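Section 4: Covering and marking out the worktop

Read this section before you put any cookware on the table. It covers laying the paper, taping the squares and setting out a pot and its lid. Cleaning is covered in Section 6.

You will need:
Brown paper, 916 mm wide roll
Blue tape
Tape measure and a long straight edge
Scissors or a paper knife
One pot from the Yilma cookware set, with its lid
One play-food piece from the Amico bag

4.1 Laying the paper

1. Clear the worktop and wipe it down. Leave it to dry. Paper laid on a damp surface will cockle overnight and has to be taken up again.

2. Cut the first length of paper so that it overhangs the table by 40 mm at each end. Lay it with the smoother side up.

3. Start from the far edge and work towards you. Press the paper flat with the side of your hand, from the middle outwards.

4. Where something is fixed to the table, cut a slit from the nearest edge of the paper, open it out round the fixing and close it again with tape. Do not try to tuck paper under a plate that has been bolted down.

5. Lay the second length so that it overlaps the first by 40 mm. The overlap should fall under one of the tape lines.

6. Fold the overhang under the table and tape it to the underside.

CAUTION: Do not use a paper knife directly on the worktop. Cut on the Linolton board supplied, or use scissors.

4.2 Taping the squares

1. Mark the spacing in pencil along all four edges of the paper. The standard spacing is 211 mm.

2. Run the tape from the far edge to the near edge first, one line at a time, keeping to the same side of the pencil mark on every line. Unroll a full length before pressing any of it down.

3. Run the crossing lines over the top.

4. Check a few squares with the tape measure. If a line has wandered by more than 12 mm, lift it slowly at a low angle and lay a fresh strip. Used tape will not hold for long on brown paper.

5. Rub over every crossing with a thumbnail.

Note: If the paper tears when a strip is lifted, patch it with an offcut from the same roll. Put the patch underneath the tear and keep it flat. A raised patch will rock a pan.

4.3 Setting out the pot and lid

1. Place the pot towards the back of the table, near the middle, with the handle pointing left.

2. Stand the pot fully on the paper. It may sit across a tape line provided it does not rock.

3. Take off the lid and lay it flat on the paper behind the pot and slightly to the right, knob upwards.

4. Put the corn in the pot. It should lie on its side across the bottom, with no part of it resting on the rim.

5. Turn the handle gently to check that it is firm. If it moves, tighten the screw before going on.

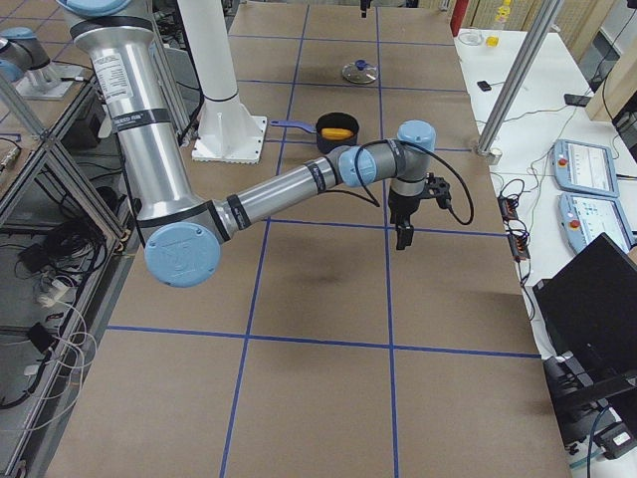 Reet Venckus adds that she sets the lid down before she touches the corn, having once chipped a glass lid by holding it in one hand and rummaging in the food bag with the other. She would also have people check the knob on the lid while they are checking the handle, as both work loose with use.

6. Leave a clear gap between the pot and the lid, wide enough for a flat hand.

CAUTION: Glass lids roll if they are stood on edge. Always lay them flat. Do not use a lid that is chipped or cracked, even if the chip is small.

4.4 Changing the food piece

The corn can be swapped for any other piece in the bag that lies below the rim of the pot. Pieces from the Skisteretti bag are longer and will fit only the wide pan.

Wipe each piece before it goes back in its bag. The corn picks up paper dust along the ridges and may need a soft brush.

4.5 Care of the paper

Replace the paper when it is torn, greasy or lifting at the edges. Small marks can be left. Pencil lines can be rubbed out with a soft eraser, but stop if the surface starts to fluff.

Spare rolls should be stored on end in a dry cupboard. Orders for paper and tape go to Kedir Alemayehu. Give the width of the roll when ordering, as narrower rolls are also kept.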